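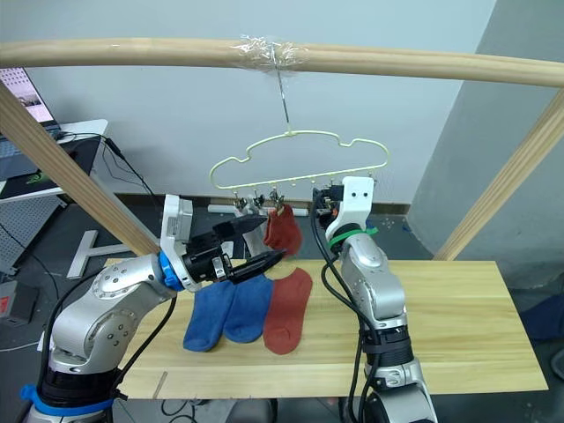 Okay, hi everybody, can you hear me in the back? Good. I'm going to talk about buying disposable gloves and shoe covers for small clinics, and mostly about the ways I've messed it up.

Slide 2. I do the ordering for Buckley, a group of 7 foot care clinics. When I took over in August we had three suppliers and no idea what we paid any of them. (Pause, somebody usually laughs.) So first I put every invoice in one sheet. Dull job, took me a week, and I'd do it again tomorrow!

Slide 3. Samples. Please ask for samples in every size you use. The mediums from Nemier were lovely, so I ordered the whole range, and then the larges tore at the cuff when people pulled them on. Cathal Ó Gríofa at our front desk still has a box of them and uses them for watering the plants.

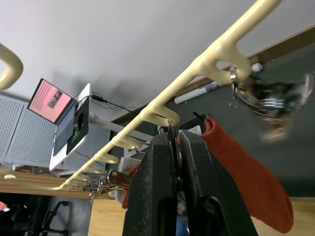
Same goes for shoe covers – try them on the floor you really have. Ours is shiny vinyl, and the cheap ones slid all over the place. Stellura sent us a pair with a rough sole and that was that, we switched.

Slide 4. Packaging. I get asked about this one a lot. A carton of 19 boxes sounds fine until you find out your shelf takes two rows of eight. Ask for the carton size before you ask for the price.
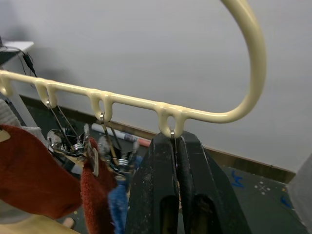 Slide 5. Small parts on bulk goods, meaning caps with elastic, aprons with ties, anything with a fastener. Ask what the fastener is made of. Think of a hanger with a plastic-coated rack and a metal clip with coiled springs hanging off it – if I were buying those by the carton, I'd ask about the springs before I asked about the coating. Gama answered that kind of question for our aprons in about 3 days, with a data sheet attached.

Slide 6 is the order sheet I use now. Leave it up while people take pictures of it, then questions.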